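Section 5: Sealing your stone worktop for the first time

You've got the top on, the joints have set and the fitters have gone. Now for the part we love most! Sealing brings out the depth in the stone, and with the Erdem kit you can do it yourself in an afternoon (plus a night of leaving it well alone).

These steps cover granite, limestone and slate tops, whether they run along a wall or sit on an island. If you have a quartz composite top, skip to the section on daily cleaning, as composite won't take the sealer.

What you need from the kit

Sealer, 1,000 ml bottle
Applicator pad and handle
Lint-free cloths
Pair of gloves
Test card

You'll also want masking tape, washing-up liquid and an old sheet for the floor.

Before you start

1. Clear the worktop completely and wash it with warm water and a small drop of washing-up liquid. Rinse twice. Any soap left behind will show up later as a dull patch.

2. Leave the stone to dry overnight. It may look dry after an hour, but pale limestone especially holds on to water.

3. Do the drop test. Put a teaspoon of water on a spot near the back and wait 10 minutes. If the stone has gone darker underneath, it's thirsty and ready for sealer. If the water is still sitting there in a neat bead, your top was probably sealed at the yard, so ring us before you go any further.

4. Mask off the sink, the hob and any painted panels that meet the stone. On an island, tape along all the sides where the top meets the base, and lay your sheet right round it.

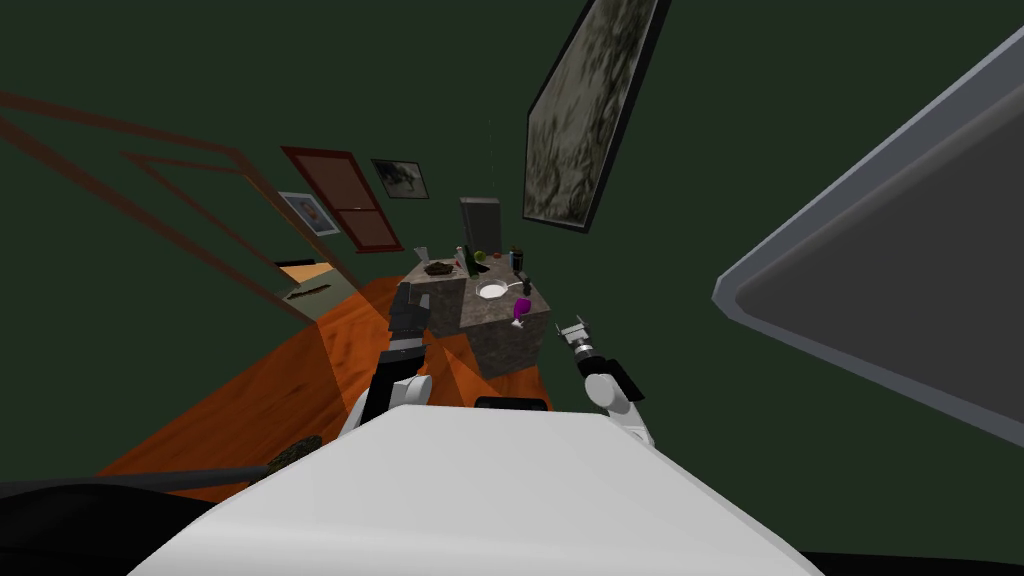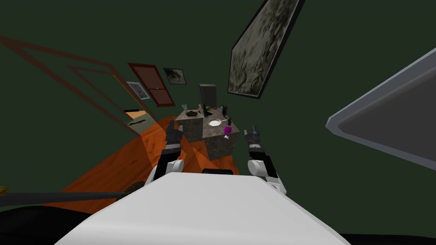
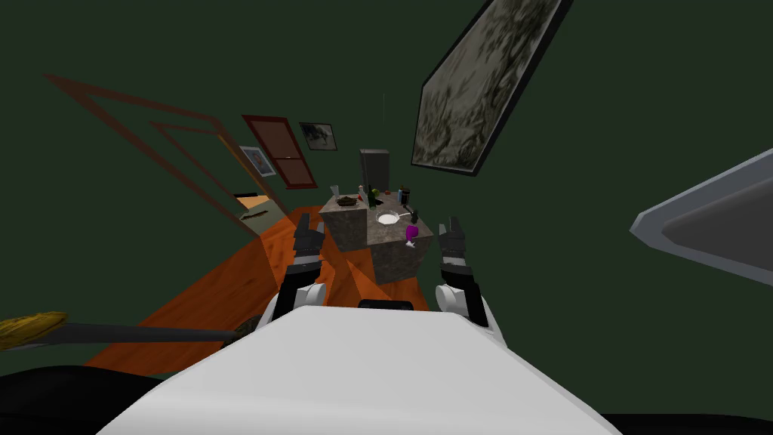
Kitchen island, stone finish. Three views.

CAUTION: Open a window and keep it open. Turn off gas hobs and pilot lights. Keep children and pets out of the room until the sealer has dried.

Applying the sealer

5. Put on the gloves and shake the bottle well. Try a little sealer on an out-of-the-way corner, let it dry, and hold it against the test card. Dark slates can change colour quite a lot (beautifully, we think, but do look first).

6. Pour a small pool on to the stone and spread it with the pad in long, overlapping strokes. Work in patches no bigger than you can comfortably reach across. An island is a treat here, as you can walk round it and never have to lean.

7. Wait 5 minutes, then wipe off everything that hasn't soaked in. Be thorough! Sealer left on the surface dries sticky and takes a lot of elbow grease to shift.

8. Do the edges and overhangs with what's left on the pad. Don't forget the underside lip, where drips love to hide.

9. Buff the whole top with a clean cloth until it no longer drags.

10. After 6 hours, repeat the drop test. Very open stones such as Skornport limestone will want a second coat, put on just like the first.

NOTE: One bottle is enough for almost any home kitchen, two coats included. Close the cap tightly and store what's left upright, away from frost.

NOTE: If you see a cloudy bloom the next morning, don't panic. Dampen a cloth with fresh sealer, rub the cloudy area in small circles and buff dry straight away.

CAUTION: Cloths soaked in sealer can heat up on their own. Lay them flat outdoors to dry before they go in the bin. Never leave them in a heap.

Living with it

Leave the top bare until the next day, then put everything back and enjoy it. Sealer buys you time with spills but it doesn't make stone stain-proof, so wipe up wine, oil, coffee and lemon juice when you notice them. Boards under knives, mats under hot pans.

We suggest redoing the drop test every December, before the big cooking season gets going. When the stone starts to darken under the water again, go back to step 1.

Stuck on any of this? Ask the Hedham workshop for Barbara Jasińska or Ayman Darwish and have the stone name from your delivery note to hand.

Section last revised August 21, 2023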